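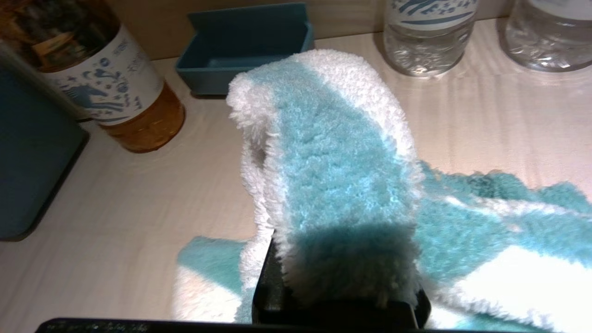
Arm build thread, continued. The wrist is back together after the bearing swap and the backlash at the gripper is down to something I can live with. Notes for anyone building the Evangelista wrist from the published drawings.

The drawings give a press fit for the outer race. On our printer at Putlow that came out as a hammer fit. I opened the bore by hand with a scraper and used retaining compound. Leave it overnight before putting any load on it.

Motors are the Fikex units in all joints except the gripper. They are fine. The connectors are not. Two let go under vibration, both at the elbow, both on the inside of the bend where you can't see them.

Fix for the connectors: a longer cable with a proper service loop, tied to the link at both ends, so the plug never takes the pull. It looks untidy. It has stopped the dropouts.
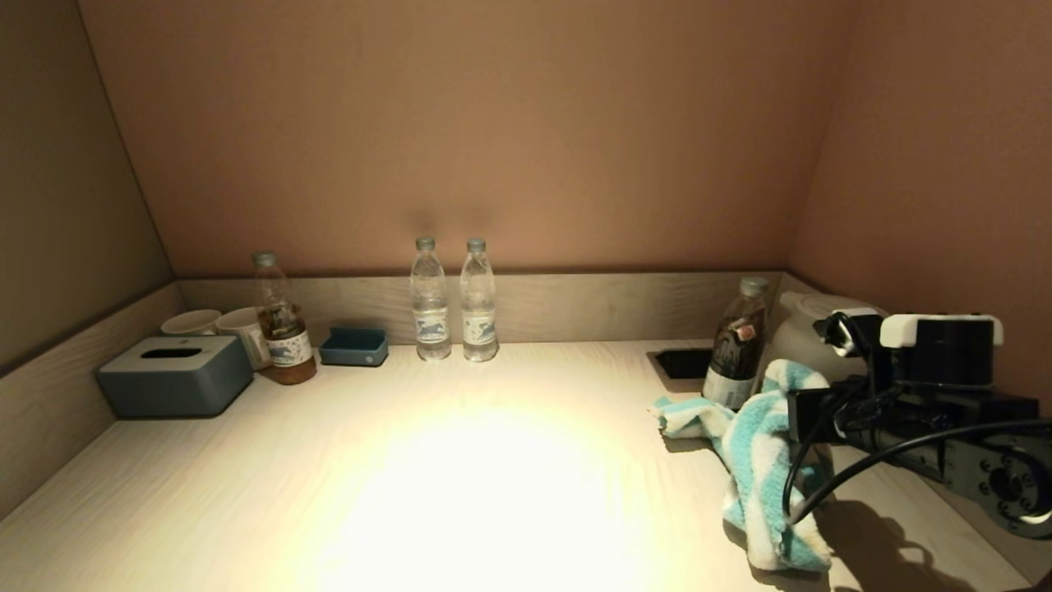 Head camera view, arm in from the right over the towel. Cable loops as described.

The loops do hang low. Hülya Akbulut asked whether they would catch on the kettle. At full reach across the back of the counter, yes, I think they could. For now the planner has a keep-out box over that corner and I will reroute through the upper link when I next have it apart.

Task for this month is cloth. Rigid objects were going well enough that I had stopped learning anything from them. A towel has no fixed shape, so the grasp planner I wrote for bottles and cups is no use at all.

Current method: find an edge or a ridge in the depth image, go in low with one finger under the fabric, close, lift slowly. If the motor current at the gripper doesn't rise within 200 ms of contact, open and try again further in.

Gripper current is a poor substitute for a force sensor. Thick pile compresses a long way before it pushes back, so the reading creeps up instead of stepping. I now look at the slope over the last 20 samples and ignore the absolute value. 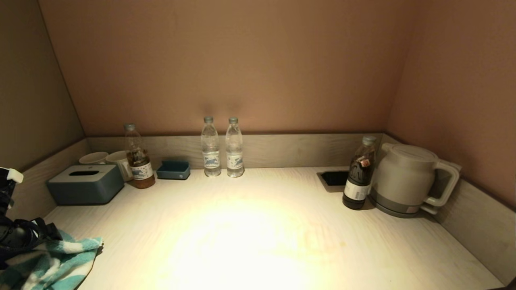 Same counter from the head camera, towel in the front left corner.

Front corners are the awkward part of the workspace. The wrist has to fold back on itself to get there and the solver sometimes picks the elbow-down answer, which wants to go through the counter. I have put a hard limit on elbow height. Crude, but the counter is still in one piece.

Lighting. The lamp leaves a bright patch in the middle of the counter and the exposure hunts whenever the gripper crosses it. Head camera is now locked to manual. White balance too. Do both, in that order, or the second setting gets overwritten on our driver version.

Clear water bottles along the back are nearly invisible to the depth sensor. I have them in the collision map as plain cylinders, entered by hand. Maiara Rangel has a better idea involving the label bands, and I'll post it when she has written it up. 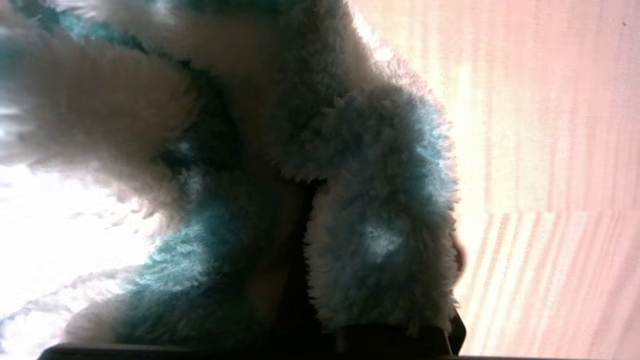

Focus on the wrist camera is fixed, and I set it too far out. At grasp distance the fabric fills most of the view, the pile nearest the lens turns to soft streaks, and the sharp part is the curly edge over to the right, above the finger. Strong light from behind doesn't help, as the left side burns out to white. Next version gets the lens wound in slightly and the exposure pulled down before the close.

I did try autofocus. It spends its time chasing loose fibres. Off again.

Software side: the Pritum board drops a packet now and then when both camera streams are at full rate. Running the wrist stream at 30 fps and the head stream at half that clears it. I haven't found the cause. If you have the same board and don't see this, please tell me your cable length.

Also changed: gripper closing speed is down by a factor of 3. Fast closing pushed the fold away before the finger was under it.

Still to do: reroute the elbow cable, print a thinner fingertip, log the failed grasps with a reason code so I can stop guessing. Files for the opened-up wrist bore go in the Putlow shared folder this evening.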